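Cooking Dried Beans for a Crowd
Speaker notes, Friday session, Pulolden

Slide 1. Title

Wait for the back doors to close. Say who I am, mention the handout, and say that Baltasar Lozano has the sign-up sheet for the tasting after lunch.

Start with the number. Our kitchen at Cumance served 2,000 bowls of beans last year, nearly all from dried. When we began we used cans. We switched for the cost and stayed with it for the texture.

Ask for hands: who has had a pot that would not get soft? Expect most of the room. Tell them we will get to it on slide 4.

Slide 2. Buying

Beans do go old. They stay safe to eat for a long time if they are kept dry, but they take longer to cook every year, and at some point they stay chalky in the middle whatever you do.

Buy from a place that sells a lot of them. A dusty bag on a bottom shelf is no bargain. Write the month you bought it on the bag with a marker. Ours from last July were still fine in spring.

Don't mix a new bag with an old one in the same pot. The new beans will split while the old ones are still hard. We did this with a 906 gram bag of pintos and half a sack from the year before, and it became soup.

Pick over the dry beans on a tray with a rim. Look for small stones and clumps of dirt. Pass the sample tray around here if there is time.

Slide 3. Soaking

Overnight in plenty of cold water, in something bigger than you think you need. Big batches go in the refrigerator. In a warm kitchen the water can start to ferment by morning and you will smell it.

Salt the soaking water. People push back on this one. The old rule says salt keeps beans tough, and many of us were taught it by someone we trust. In our side-by-side pots the salted soak gave softer skins and fewer burst beans. Babar Yousafzai ran that test and has his notes with him, so send questions about it his way.

Lentils and split peas need no soak. Rinse and cook.

Slide 4. The pot that will not get soft

Go slowly here. This is what most of them came for.

First cause is age, see slide 2.

Second is acid. Tomatoes, vinegar, lemon, and wine all slow the softening. They go in when the beans are already tender. If a recipe puts everything in at once, ignore that part of it.

Third is hard water. If your kettle has a white crust inside, try one pot with filtered water and see whether it changes. A small pinch of baking soda helps too, but too much gives you a soapy taste and mushy skins.

Red kidney beans: say this twice. They must be soaked, the soaking water thrown out, and the beans brought to a full rolling boil in fresh water before they go to a simmer. A slow cooker on low does not get hot enough, and undercooked kidney beans will make people sick. Point to the boiling times on the back of the handout.

Slide 5. The simmer

Once they have boiled, turn the heat down until the surface barely moves. Lid half on. Keep the water over the top of the beans, and add hot water from the kettle as it drops.

Taste five beans from different parts of the pot. One soft bean tells you very little. If any of the five is grainy, keep going.

Let them sit in their liquid off the heat before you do anything else with them. For same-day service we leave them until the tables are set.

Slide 6. Rinsing and draining 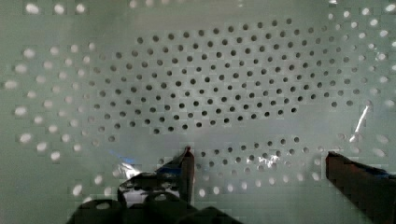
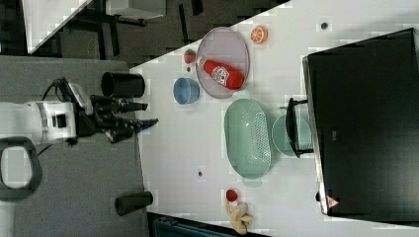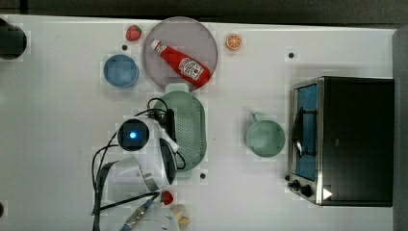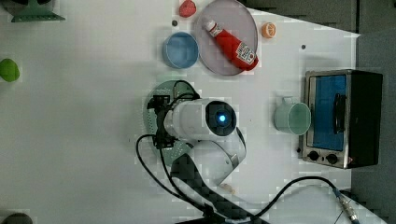 Draining goes wrong more often than cooking does, mostly from hurry. Cooked beans are heavy, and the ones at the bottom get crushed by the ones on top. Drain in small lots, and go for width over depth. An oval colander like the pale green one in the third picture suits beans better than a deep cone. Check the hole size before you buy, too. The first picture has staggered rows of round holes, close enough together that you should think about what you are rinsing. Try a handful of your smallest lentils at home, and if any go through, use a fine mesh sieve for those.

Save the cooking liquid. Put a second pot under the colander before you tip anything. I have sent a full batch of good black bean broth down the sink and so has everyone on our crew.

Slide 7. Cooling and storing

Big pots cool too slowly on their own. Split the beans into shallow pans, no lids, and get them into the refrigerator promptly. Cover when cold.

They freeze well in their own liquid. Freeze them flat in bags and they stack. Leave a little room at the top. Label with the kind of bean, because frozen navy beans and frozen great northerns look the same.

Slide 8. Questions

The usual ones: pressure cookers (yes, but never fill past the line), gas (change the soaking water, start with small portions), canned beans (fine, rinse them).

If it is quiet, ask the table from Chiang how they do their lunch pots. They cook for 13 classrooms and have a better schedule than ours.

Remind them to bring the trays back to the front.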